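Product Review: Mastanero Shape-Fitting Set
Reviewed for the Ngubane Toy Library
02/04/2023

The Mastanero set was submitted to the library by its distributor, Gerilow, for possible inclusion in the lending collection. It was assessed over 18 sessions with children between two and five years of age. The assessment was led by Zodwa Mathebula, with storage and cleaning checks carried out by Gert Le Roux.

The set is sold in a plain carton with a printed card of suggested activities. The card is clearly worded, although the type is small and several parents asked for help in reading it. The carton did not stand up well to repeated opening, and one corner had split by the sixth session. Borrowing members would need to be given a cloth bag in its place.

Younger children generally tried to match the parts by colour before they considered shape. Older children worked more quickly and soon began to use the parts for games of their own. The longest period of unbroken play recorded was 94 minutes, shared between two sisters. The library's present set, the Flistero, has never held attention for so long, but it is easier for a child under three to manage without an adult.

Cleaning took roughly 8 minutes for a full set with warm water and mild soap. Narrow corners required a soft brush, and members should be reminded of this when returning the item.

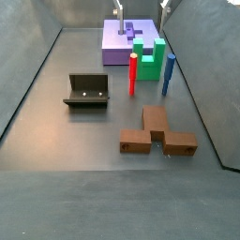
Replacement parts may be ordered singly from the distributor. Delivery of the test order was prompt, but the invoice did not show part numbers and had to be corrected. The library lends each puzzle or fitting toy many times in a year, and a set that cannot be repaired is soon withdrawn.

The set is recommended for purchase, subject to the supply of a stronger container. It should be listed for children aged three and over. Loans to members will begin in September.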